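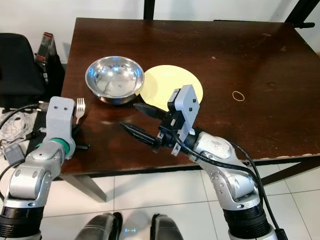 Heather Strachan answers the door of the Proncombe village hall with flour up to both elbows and a pencil stuck in her hair. She has been baking since before it got light, and she's talking before I've got my coat off.

"You have to smell this one," she says, and pushes a jar of sourdough starter under my nose. It smells like green apples! She laughs at my face. "Everyone expects socks."

Strachan runs the Trudlow Bread Club, which meets twice a month and has grown so fast that they've had to borrow chairs from the church. There were 3 people at the first meeting, and one of them had come for the wrong event (he stayed, and he now makes a terrific rye). The last bake day brought in 80.

I ask how she got started, and the answer takes us through two cups of tea. She was working in insurance, she was bored, and her neighbor Bogumił Czarnecka kept leaving warm loaves on her porch. "I thought he bought them," she says. "I kept asking him which bakery. He let me go on like that for a whole summer before he showed me his kitchen."

Czarnecka's rye recipe came from his grandmother, and it's still the first thing new members learn. It uses caraway, a spoonful of dark honey and a very long rise. Strachan has changed it only once, by adding a bit more salt, and she says he still brings it up.

What I love about talking to her is how little she cares about perfect loaves. She gets out her phone to show me her worst one, a flat gray thing from September that spread clear across the oven shelf. "Look at that! We ate it with soup and it was delicious. People throw out so much good bread because it doesn't look like the book."

Her advice for beginners is cheerful and short. Use a heavy pot with a lid. Wet your hands before you touch the dough. Let it cool before you cut it, which she admits she has never once managed herself. "I stand there with the knife. My kids stand there with the butter. It's hopeless."

The club's next plan is a shared outdoor oven behind the hall, built from clay dug a few miles up the road. Iona Moffat, a potter, has drawn up the design, and a raffle has already raised $1137 toward the bricks for the base. Strachan wants to fire it up every other weekend and let anyone in town bring dough.

"Pizza, pies, whatever you've got," she says. "Somebody asked me about roasting a whole pumpkin. I said yes right away, and then I went home to look up how."

A timer goes off in the kitchen and she's gone in the middle of my next question. She comes back with a round loaf in a dish towel and tells me to hold it up to my ear. The crust is crackling.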